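Astusbridge cafes told to switch to reusable spoons by June, but the numbers are thin

Cafes and takeout counters in Astusbridge will have to stop handing out throwaway cutlery in June under a rule the town council passed by 3 votes. Supporters say it will cut trash and save businesses money. The evidence for either claim is hard to find.

The council's case rests on a trial run by Skilik, a local supplier that rents reusable cutlery to food businesses and would stand to gain from the change. Skilik says 19 cafes took part and that the trial kept 465 pounds of plastic out of the landfill. Asked how that weight was worked out, the company said it had multiplied the number of meals sold by the weight of a standard fork, knife and spoon. It did not weigh any trash, and it did not check how many customers would have taken cutlery in the first place.

"If you buy a muffin, you don't take a fork," said Dennis Nzioka, who runs a bakery counter on the market square and dropped out of the trial after two weeks. "They counted every muffin."

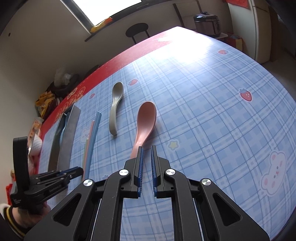 The savings are just as foggy. A council summary says cafes will "recover their costs quickly" but gives no time frame, and it leaves out the price of extra dishwashing. Obadia Lema, owner of the Ondieki lunch room, said his water bill went up during the trial and that spoons kept walking out the door.

"I like the idea fine," Lema said. "I'd like somebody to show me the math."

Councilor Idrisa Gachanja, who wrote the rule, said the trial was never meant to be a scientific study. He pointed to Aketholm, which brought in a similar rule and has kept it. Aketholm has not published any figures on trash before or after, and a town clerk there said no such report was planned.

Gachanja said Astusbridge would review its own rule after a year. The text passed by the council contains no mention of a review, and no money has been set aside for one.

Businesses that break the rule will get a written warning first. The size of the fine for a second offense has yet to be decided. A question and answer session for cafe owners will be held at the town hall at 6 p.m., on a date the council says it will announce later.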